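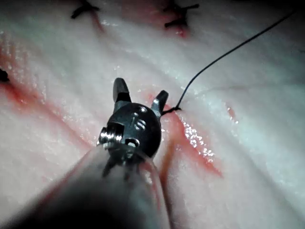
Wristed instrument at the tissue, jaws open, black suture at the right jaw tip. Two tied knots at the top.

Home Builds Tools Parts Forum Contact

Cabling and tuning a wristed instrument for suture work

These notes cover the last part of the build at the Prindport workshop, from a bare wrist to tying thread. They assume the arm is already mounted and homes properly. If it doesn't, go back to the Staddale arm page first.

Cut the cables

Cut each one 200 mm longer than the run from the jaw to the drive spool. You trim the extra at the end. Put a drop of thin glue on the cut before the strands open up.

Thread the wrist

1. Clamp the shaft upright in a soft-jawed vise.
2. Feed the jaw cables first, then the wrist cables. Label both ends with tape as you go.
3. Pull each cable by hand through its full travel. It should slide without catching. A gritty feel usually means it has jumped its groove.
4. Keep the cables from crossing below the wrist. They sit very close together there and a crossed pair will saw through itself.

Set the tension

Mount the shaft on the Clurnitz drive base and take up the slack a quarter turn at a time, working opposite cables in pairs. Stop when the jaws no longer flop but still move with light finger pressure. Leave it overnight and do it again, as new cable stretches. I run the Tóth spools with the small set screws. The larger ones foul the cover.

Run it in

Load the wrist exercise and let it go for 3000 open and close cycles with nothing in the jaws. Check the tension after that. Mine had lost nearly 2 mm of travel on one jaw.

Moving to tissue

Cover the bench and wear gloves. Drop the speed to the lowest setting and turn off the auto-return, or the arm will head home with the thread still held. Bring the open jaws down until they are just clear of the surface, then close on the thread near the cut. Lift slowly. If the edge of the cut lifts with it, give it some slack before going on.

Trim the tails short once a knot is tied. Long ones get picked up by the jaws on the next stitch.

Cleaning

Take the instrument off the arm before washing it. Flush the wrist, work the joints by hand and blow it dry from the shaft end. Check the colour of the cables under a lamp for rust.

The tension chart was redone in May by Annunziata Caputo. If your printed copy has only one column, replace it.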